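Lavside Residents' Association - Minutes of the August Meeting

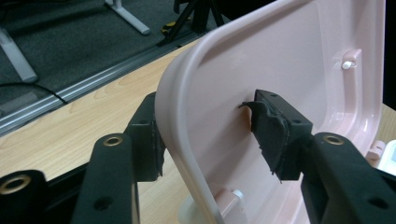
Minutes taken by Nadine Issa | August 16, 2025

Present: Yutong Tan (chair), Fiona Matheson, Estíbaliz Calvo, Roxana Nedelcu, Nadine Issa. We began a little late, as the coffee was good and the talk was better.

1. May minutes. Approved, with a correction from Fiona, who pointed out very kindly that the plum tree is on the north side of the path.

2. Street supper. Everyone agreed it was a lovely evening - even with the wind! Nearly 300 neighbors came, and Roxana read out a sweet note from the family at number 204. We would all like longer tables next year.

3. Music. Estíbaliz has spoken with the Wandora players, who are happy to come back for two sets if they can park by the gate. Agreed.

4. Bread order. Ghiță bakery needs our numbers 5 days ahead. Fiona to call.

5. Path lights. Still waiting on Rutico for a price. Yutong will write again, a bit more firmly this time.

Any other business: Roxana has a green umbrella left from the supper.

Filed under: Minutes, Neighborhood News
3 comments | 11 shares
Contact us | © Lavside Residents' Association | Back to top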